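Reducing Clutter on a Shared Work Table
Final Report, Tarkodis Workspace Project
Penner Hall, January

1. Background

The work table in the Zumside room is used by several student groups during the term. Small parts, cables and drinks share the same surfaces, and groups have reported lost items and delays at the start of a session. The department asked for a low-cost arrangement that could be set up and removed without tools. The budget was 30 dollars, and no change to the walls or the existing furniture was permitted.

2. Arrangement tested

The table has a white top and stands next to a white side counter. A white cardboard panel was propped over the far half of the table to form a low cover, leaving the near half open for handling work. Small items are kept under the panel and brought forward when needed. The side counter was assigned to power, cables and anything not in use at the table.

The panel was cut from packing material supplied by the Prirnora print shop. The first version, 900 millimeters long, sagged in the middle and was replaced after 2 sessions by a shorter piece with a folded edge.

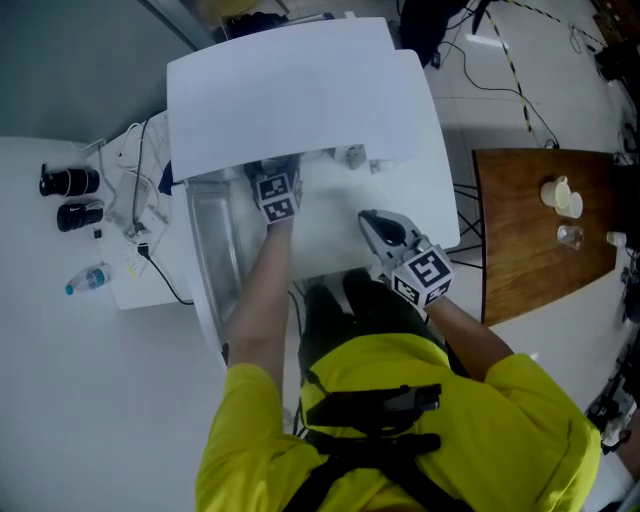

Figure 1. Work at the table with the cardboard panel in place; side counter at left.

3. Observations

Users adapted to the panel quickly. Reaching under it was comfortable for items near its front edge and awkward for items placed farther back. Several users stated that they could not see what had been left behind the edge by the previous group.

The side counter remained the weaker part of the arrangement. In Figure 1 it holds two camera lenses, a water bottle, and a power strip with a tangle of black and white cables. The original plan called for drinks to be kept off this counter entirely. The rule was posted at the door but was not followed consistently.

Set-up time fell from around 15 minutes to under ten. Time spent clearing the table at the end of a session did not change.

4. Recommendations

The panel should be retained for the spring term, with its depth reduced so that the rear of the covered area can be reached. Cables on the side counter should be bundled and the power strip fixed in one position. A separate place for bottles is needed near the door.

Total spending was within the budget. The remaining funds were returned to the department under project account 1385.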